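Forum Bois & Finitions > Entretien > Plan de travail en bois massif : huile, vernis ou résignation ?

9 messages, page 1 sur 1

Sciure_au_cafe
Posté le 9 décembre 2018
Bonjour à tous,
Je viens de récupérer un plateau en lamelles de bois clair, et je voudrais m'en servir comme table d'atelier et, les jours de réception, comme table tout court. Le vendeur m'a conseillé l'huile dure Trirka. Mon beau-frère m'a conseillé un vernis. Ma femme m'a conseillé d'acheter une table. J'ai déjà écarté l'une des trois options, je vous laisse deviner laquelle. Qu'est-ce que vous mettez, vous, et surtout qu'est-ce que vous regrettez d'avoir mis ?

rabot_mou
Huile. Toujours huile. Le vernis, c'est très beau jusqu'à la première rayure, et ensuite vous avez une table vernie avec une rayure, pour la vie. L'huile, on ponce un coin, on en remet, on n'en parle plus. J'ai passé de la Trirka sur mon établi, quatre couches, je n'ai rien à lui reprocher à part l'odeur et le prix, ce qui fait quand même deux choses.

Mme_Copeau
Quatre couches ? À partir de la troisième vous huilez l'huile. Deux suffisent, trois si le bois boit vraiment, et on essuie TOUT l'excédent au bout de vingt minutes. Les gens qui se plaignent que ça colle sont toujours ceux qui n'ont pas essuyé.
Et les chiffons, étalés dehors à plat pour sécher, jamais en boule dans la poubelle. Ça s'enflamme tout seul. Je le répète dans chaque sujet et je continuerai.

rabot_mou
Le fabricant de mon plateau disait quatre. Je fais ce qu'on me dit, c'est ma grande faiblesse.

vernis_et_contre_tous
Je vais me faire des amis, comme d'habitude. Vitrificateur à l'eau Itness, mat, trois couches au rouleau, égrenage au 240 entre chaque. Ma table a neuf ans. Café, vin, colle à bois, devoirs de maths : un coup d'éponge. Pendant ce temps, les partisans de l'huile en remettent tous les six mois avec des airs de moine copiste. Chacun ses loisirs.

tenon_flottant
Ni l'un ni l'autre n'a tort, ça dépend de ce qu'on pose dessus. Si c'est une table à manger avec des enfants, vernis. Si c'est une table sur laquelle on balance des outils et des sacs, huile, puisque de toute façon elle va prendre. Chez moi les boucles de sac font plus de dégâts que les ciseaux à bois.

Un plateau clair :
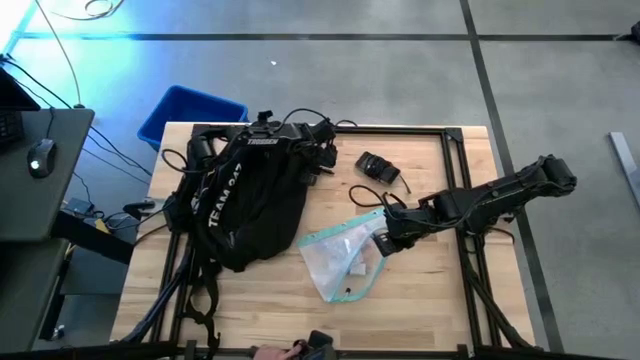 Avant de sortir le pinceau, ma façon de faire, dans l'ordre :

1. Poncer au 80 seulement s'il y a des taches ou de la colle, sinon attaquer au 120.
2. Passer au 150, toujours dans le sens du fil. Oui, même quand personne ne regarde.
3. Mouiller à l'éponge, laisser sécher une nuit, et découvrir que le bois est redevenu rêche.
4. Reponcer au 180 en soupirant.
5. Dépoussiérer, et finir dessus et dessous. Le dessous aussi ! Un plateau traité d'un seul côté finit en tuile.

Mme_Copeau
D'accord sur tout sauf le point 1. Sur un plateau d'occasion, le 80 est obligatoire : on ne sait jamais ce que le précédent propriétaire a mis dessus, et lui non plus en général.

vernis_et_contre_tous
« Dessus et dessous », enfin une parole sensée. J'ai vu un plateau Çınar laissé brut par-dessous, tout un hiver à côté d'un poêle. On pouvait y faire rouler une bille d'un bout à l'autre sans la pousser.
Par contre, les boucles de sac, pardon, mais ça s'apprend. Un sac, ça se pose par terre.

Sciure_au_cafe
Merci, me voilà exactement aussi indécis qu'avant, mais avec du vocabulaire. J'ai fait un essai sur une chute : une moitié à l'huile, une moitié au vernis mat. La moitié huilée a jauni un peu, la moitié vernie fait un peu cantine. Je penche pour l'huile, deux couches, et la Purkia incolore plutôt que la Trirka, elle est à 23 euros le pot près de chez moi. Le dessous sera fait aussi, promis. Les chiffons sèchent déjà sur la clôture, les voisins ont posé des questions.
Quelqu'un sait combien de temps attendre avant de poser une nappe ?

Mme_Copeau
Une bonne semaine au sec, deux si l'atelier n'est pas chauffé. Et pas de toile cirée avant un mois, elle colle.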